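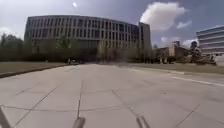 Lumenta > Lists > Navigation stack

Category: Perception and planning
Posted in February by the Clidanow maintainer

I moved the ground filter out of the planner and into its own node in Juren, and the false obstacles on flat paving come from the joint detector. It treats a dark line with strong contrast as a drop. Slabs like the ones at Wultenmont, with thin joints running straight across and others on the diagonal, give it plenty to trip on — and the painted line on the right goes through the same code.

> On the branch from last night I still get phantom edges.
> The log has 77 of them in 2654 cycles. Is the costmap
> inflating them, or are they in the raw output?

They are in the raw output. Inflation only makes them wider. Please set joint_min_depth to 2 (the unit is centimeters) and rerun the same log. Leave the curb threshold alone for now — a low curb beside grass is a real edge and the planner needs it.

If the count doesn't drop, send me the filter output before the merge step. The patch is on the ground-filter branch and needs a clean build.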